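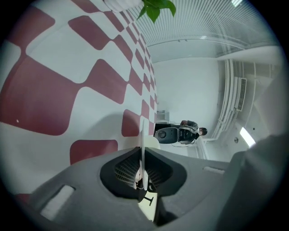
Room notes / Sound and wall

March, started 9:40, second coffee

Back to the listening room after the painting and paper work on the other side of the corridor. I write this entry longer than usual because Shalini will take the room over for the second half of the month and she asked me to put down what I would otherwise keep in my head.

The question is still the same as in the last entry: why does speech sound clear on the right side of the room and a little hard on the left side. The room has the maroon and white checkerboard on the left wall and the slatted ceiling, white, with the narrow lines. The black speaker is toward the back. I did not move it today before the first measurement, I wanted one set with everything as it was left.

First I did the hand clap test, standing in the middle. There is a short flutter, like a zip closing. It is weaker when I turn to the back and stronger when I stand close to the pattern wall. I know that hand claps are not a measurement, but I have done it so many times that I trust it for deciding where to put the microphone.

Then the sweeps. Three positions, at seated ear height, same level on the amplifier as last time (the mark with the pencil, not the mark with the tape. The tape mark is from Sarla's test and is too loud for this).

Position A, near the pattern wall. Hard sound, as expected. There is a dip at 194 Hz that was also there last month, so I believe this belongs to the room and not to the speaker.

Position B, middle. The dip becomes smaller but does not disappear. Speech is good here. I read one page of the Tang manual aloud and recorded it, it is a very boring page but always the same one, so please use it also.

Position C, right side. Best of all. A small peak at 309 Hz, which I did not see before. I repeated the sweep and it came again. I do not know yet what it is. Something may be vibrating. I put my hand on the door, on the shelf outside, on the speaker cabinet, and found nothing I can be sure about.

11:15

About the wall. We all like how it looks and I want to be fair to it. Visitors always go and touch the red rectangles first. But it is a big surface and at the moment it gives back too much of the high frequencies. Sarla's opinion is that we should hang fabric in front of it. My opinion is that when you hang fabric in front of this wall you have lost the wall, and then why did we spend two days on it. I would prefer to treat the opposite side and leave this one open to see.

The sample of Firine felt arrived. It is thicker than I thought and smells strongly, so I left it in the corridor with the window open. The color is a light gray. With maroon it is acceptable. With the white slats I am not sure, the slats have a clean white and the felt looks a bit dirty next to it when you hold it up high. Shalini should look at this in daylight, she has better eyes than me for color.

About the ceiling. I was worried that the slats would whistle or give a comb effect at high frequencies, because the lines are so close to each other and all parallel. I looked for it in all the sweeps and I can not find it. I take back what I said in the planning meeting. The ceiling can stay as it is and I will cross out this point on the list.

The plant hanging from above, near the white lamp, is growing well and I would like it to stay too. Somebody asked me last month if the leaves help with the sound. A few leaves like this do nothing that I can measure. They are nice to have and that is enough.

12:50, after lunch

Moved the speaker. I pulled it six inches away from the back wall and repeated position B only. The bass is cleaner, the dip at 194 Hz moved a little bit up and became less deep. This is a cheap improvement. I put small tape pieces on the floor for the new place, so if somebody cleans, please do not remove them. If the tape is gone already, the distance is in the first column of the sheet.

I tried also turning the speaker slightly, away from the pattern wall. This was better than I expected – in position A the hard sound went down clearly, I could hear it without looking at the curves. Turned too much it becomes dull for the people sitting on the left, so there is a compromise. I stopped where I could still read the label on the front from position A when standing. It is not scientific but it is easy to find again.

One failed thing: I lost almost half an hour with the Drolex interface. It changed the input gain by itself after the computer went to sleep, and two sweeps are unusable. They are in the folder with the word BAD in the name. I did not delete them, please do not use them for comparing. Set the computer so it does not sleep. I have done it today but it forgets after every update.

14:30

Sarla came by and listened. She sat in A, then in C, then again in A, with her eyes closed. She says the left side is now "almost okay" and she would sign it for meetings but not for recording voices. I agree with this. For voice recording we need the felt or something similar on the opposite side, and then to measure again.

She also heard a small buzz on one low note, which I did not hear. After she said it, I heard it every time. It goes away when you press on top of the speaker. So possibly a screw, or the feet. I changed the feet to the Stemix pads, the soft ones, and the buzz is much weaker, but on the loudest passage it is still there. I should have opened the cabinet, but the right key is in the other toolbox and this one is in the van.

I ran position C again with the new pads, and the peak at 309 Hz is lower than in the morning. So perhaps it is the same problem, the buzz and the peak. I write perhaps because I changed the place of the speaker, the angle and the feet in the same day and now I can not say which one did it. This is a beginner mistake and I knew it while I was doing it. Shalini, please put the old feet back one time and do C again, everything else the same.

For the next person in the room:

Measure with the door closed. The corridor is louder than it seems.
Pencil mark on the amplifier, not tape mark.
Speaker on the floor tapes, turned as described.
Old feet, position C. Then new feet, position C.
Bring the felt in when the smell is gone. Try it first on the side opposite to the pattern, low, then high.
Look at the felt color against the slats in the morning.
Key for the cabinet – ask for the van.

Still open: how much felt we can buy with what is left. I asked for a price for the full side and for the half side. If only the half is possible, I would put it at the height of the head of a sitting person and leave the rest for later. Sarla thinks the same, for once.

Files are copied to the shared folder, sheet is updated until position C second run. The last B sweep is not in the sheet yet, I will type it tomorrow.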